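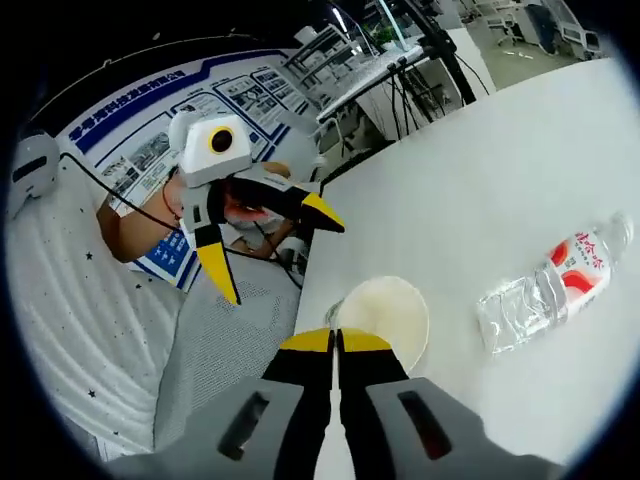
Bottle on its side on the white table, item 2.

Meeting room walk-round, Brunano office, room 307
June, mid-afternoon

1. Table edges and top – OK. Big rounded thing, no sharp corners, and I ran my hand all the way along to be sure. I do like this table!

2. Drinks – needs action. Water bottles and paper cups should stand up, lids on, well away from anything plugged in.

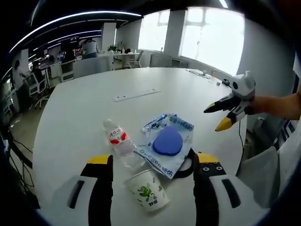
I know I go on about this one (every single month, sorry), but one knocked cup and we're all hunting for paper towels. Please carry drinks to the side shelf when you start spreading things out.

3. Packaging – minor. Empty bags go in the bin by the door, and full ones can live in the Plekurix tub. 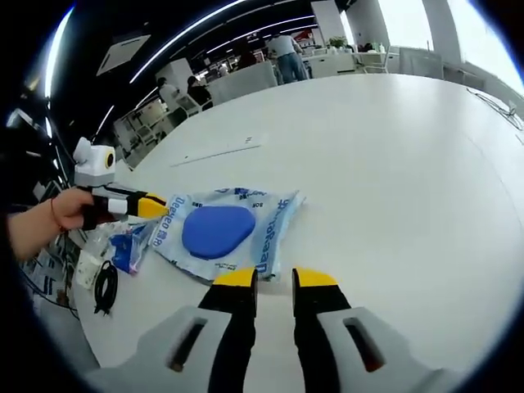
Same goes for spare cables. Coil them, put a tie on, and drop them in the tub too – I left 23 new ties in there, so no excuses!

4. Power strip – OK for now. I'd still love it off the tabletop, and I've asked Wiegand for a price on a clamp-on one.

5. Walkways and door – OK, nothing to trip on by the door. 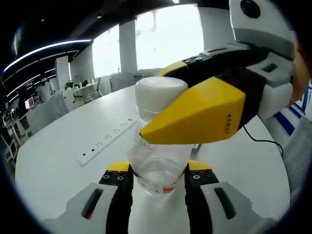 Bottle upright with its cap on, power strip to the left. Items 2 and 4.

Next check in July, same room.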